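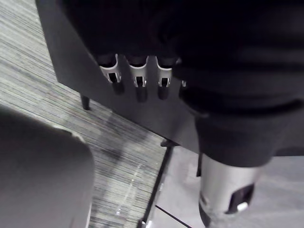 4.3 Comparing Hands With the Wrist and Head Cameras

Use this procedure to compare two multi-fingered hands on the same arm pair under the Skasbridge controller. The steps apply to the Flustell hand and to the Cuautle hand. Complete the joint calibration in Section 4.2 before you begin.

Wrist camera check

1. Hold the arm still and open the wrist view. Part of a finger appears close to the lens at the lower left. It will be out of focus. Do not refocus the camera on it.

2. Confirm that the working surface is sharp. Small parts with slots, such as white clips lying on a dark gray panel, should show the slot and the inner prongs clearly.

3. Close the hand slowly and note how much of the view the finger blocks. Record the value separately for each hand.

4. Repeat the check with black fabric near the target. Dark fabric folds give the depth estimate little to work with, and a hand that passes on a bare panel may stop short next to cloth.

Note: Shadows under small parts can be read as extra parts. If the part list in the controller is longer than it should be, lower the side light and run step 2 again.

Head camera check

5. Tilt the head down until both hands are in view at the bottom of the image. The fingertips must be visible on the left and on the right.

6. Look at the floor between and ahead of the hands. Loose cable within reach must be routed back toward the body and secured before any arm motion is enabled.

CAUTION: Cables that run to the arm or body can loop in front of the hands. A closing hand will catch a loop as readily as a target. Keep the arms disabled until the loops are cleared.

7. Check both sides of the view for people. The head camera may show only a person's lower legs – treat this as a person inside the work area.

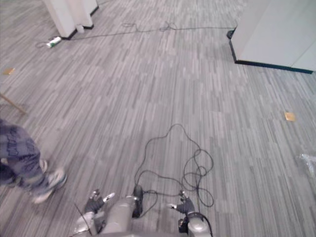
Page 51

8. Load the floor profile. On striped or streaked carpet, select Saltthorpe filter level 2. The default level tends to report dark streaks as thin objects.

9. Run 50 reach cycles with each hand, with the floor clear. The controller writes a fault code at the end of each set. Code 499 means that the fingertip position from the wrist camera and the one from the head camera did not agree. Repeat the joint calibration and start the set over.

Counter approach

10. Position the base with the feet pointing toward the cabinet.

11. Raise the left arm until the hand is over the edge of the countertop, with the fingers curled. Keep the right hand low and to the side.

12. Compare the wrist cable slack with the arm extended. The cable may drape past the wrist but must not pull on it.

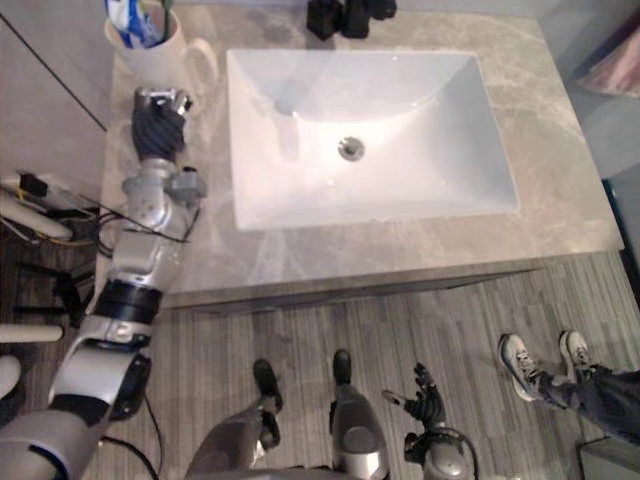
Left hand at the counter edge, fingers curled, in front of the mug.

13. Open the fingers and approach the mug from the front. Stop if the hand contacts the contents of the mug before the mug itself.

14. Back the arm out along the same path, change hands, and repeat from step 10. Do not move the mug between hands.

Note: Glossy basins reflect light into the head camera. If the edge of the basin drifts in the depth view, lower the exposure one step – do not change the mount angle.

Save both logs under the same session name before powering down. Logs kept under separate names cannot be opened side by side in the Skasbridge viewer.

Last updated: 13th August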